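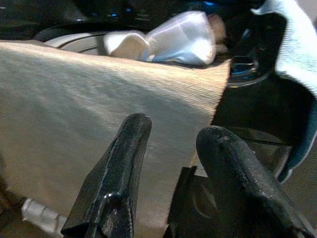
Ferau is a laundry and linen care company based in Lekbridge. We wash household textiles in small loads, we write washing procedures for rental apartments and guest houses, and we teach the same procedures to the people who clean them. Most of the work concerns flat goods: towels, cloths, light bedding. Sorting starts with the surface. A beige material with fine, closely spaced parallel ridges is entered under its ridge direction, and an edge that has begun to fray is noted before anything else is decided. Frayed pieces are trimmed or set aside for mending. They do not go in with knitwear.

The company was started by Živko Grgić, who had spent 14 years maintaining commercial washing equipment and wanted to work on smaller machines. The first room had one top-loader, one sink and a floor drain. The present workroom follows the same plan - washer on the left, sink counter directly to the right, laundry bag on the floor in front - and we recommend that layout to clients who have the wall length for it. Carrying distance stays short and the floor between washer and bag is easy to wipe down.

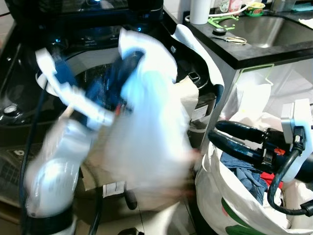 Loads are kept small. A drum packed to the rim rinses poorly, and towels in particular hold detergent in the pile. Our standard procedure separates whites from colors, towels from clothing, and anything with a zipper from anything with a loop weave. Pieces are taken out one at a time and shaken once before drying. Stain treatment is done at the sink, never in the drum.

Ferau currently handles 400 pieces in an ordinary week and up to 2,000 in June, when the guest houses change over to summer linen. Collection and return are handled by Sonach, a local carrier. Each client's textiles are washed separately and are not pooled. Mixed lots are accepted only from clients who have signed the Ezeani schedule, our written list of fabrics, temperatures and spin speeds. The schedule is revised once a year. The current version took effect on 20 December 2018 and replaced the separate sheets for cotton and linen.

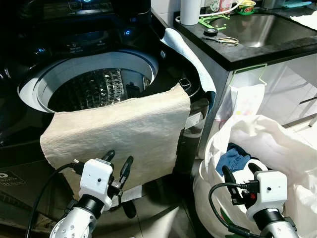 Training is offered in groups of 2, at the machine. A course covers sorting, loading, stain treatment, lid and gasket care, and folding to shelf width. Participants bring a bag of their own laundry and work through it from sorting to folding. We do not sell detergent or machines, and we take no commission on either.

Dry cleaning, leather and down are outside our scope. Carpets are accepted up to bath mat size - larger pieces are returned unwashed at the next delivery. Requests for the Ezeani schedule can be made in writing to the Lekbridge office. Please state the fiber content and the number of pieces.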